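Section 8: Preparing a Room for Small Meetings

Pralari Room Booking and Set-up Guide, revised May 9, 2025
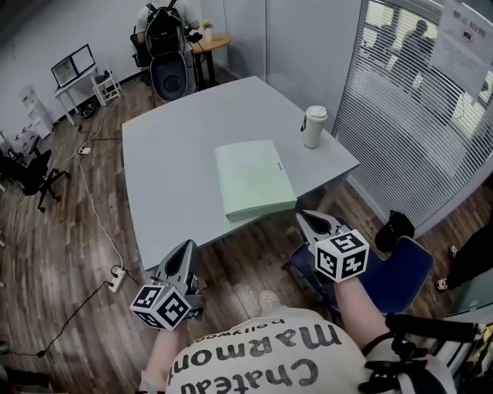 This section applies to all rooms seating up to six people. Larger rooms are covered in Section 9, and the lecture room at Lukden has its own instructions, which are kept at the reception desk there. The person who made the booking is responsible for the room from the start of the booked period until it has been released in the system.

8.1 Before the meeting

1. Sign in to the Hument booking panel beside the door with your staff number. The panel light changes from green to red when the booking has been accepted.

2. Check that the room number on the panel matches the one in your confirmation message. Rooms 260 and 263 are on the same corridor and are often confused.

3. Confirm the booking within ten minutes of the start time. Unconfirmed bookings are released automatically and may be taken by another member of staff.

4. Set the heating control to the middle position. The control responds slowly, and turning it to the highest setting does not warm the room any faster.

5. Open the blind fully or close it fully. A half-open blind places a strip of glare across the wall screen during the afternoon.

Note: The panel goes to sleep after two minutes. Touch any part of the glass to wake it. If it stays dark, telephone the front desk and give the room number. Do not switch the panel off at the wall, as this deletes the bookings held for that day.

8.2 Arranging the furniture

1. Leave the table in the centre of the room unless the booking form says otherwise. Tables may be turned but should not be pushed against a wall, where they block the floor sockets.

2. Place one chair for each person expected. Spare chairs are to be stacked no more than four high in the recess behind the door.

3. Lift furniture when moving it. Dragging marks the floor, and the cost of repair is charged to the department that made the booking.

4. Keep a clear path at least 80 centimetres wide between the door and the far side of the table. Visitors who use a wheelchair should be offered the place nearest the door, though some will prefer to sit elsewhere and should be asked.

Caution: Cables must not cross the clear path, even for a short time. Rubber cable covers can be borrowed from the front desk.

8.3 Connecting to the wall screen

1. Switch on the screen with the button on its lower right side. It takes nearly 8 seconds to show a picture.

2. Connect the Jang adaptor to your computer. The adaptor is attached to the table socket by a short lead and must stay there.

3. Choose "Table" from the list of sources on the screen.

4. If there is sound but no picture, unplug the adaptor, wait a few moments and connect it again. If the fault remains, report it through the panel under "Screen" and continue without it, or ask the front desk whether another room is free.

Note: The screen does not keep a copy of anything shown on it. The Hument panel, however, displays the title of each meeting to anyone passing in the corridor. Titles that contain names or other private details should be replaced with the word "Private" when the booking is made.

8.4 Food and drink

Hot drinks are permitted in small rooms if they are carried in lidded cups. Meals are not permitted, with the exception of bookings that run through the whole lunch period. Wipe up spills at once with the cloths provided. If liquid reaches a floor socket, leave the room, close the door and telephone the front desk. Do not attempt to dry the socket.

8.5 Leaving the room

1. Remove all papers. Documents found after a meeting are held at the front desk until the end of the following month and are then shredded.

2. Switch off the screen and return the chairs to their places.

3. Press "Release" on the panel. A room released early becomes available to others straight away.

4. Close the door. It locks without a key.

Requests for changes to this section should be sent to Ermelinda Esteves, Building Services. Changes are considered twice a year, and the next review is in October. Urgent safety matters should be reported to the front desk by telephone – they will not wait for the review.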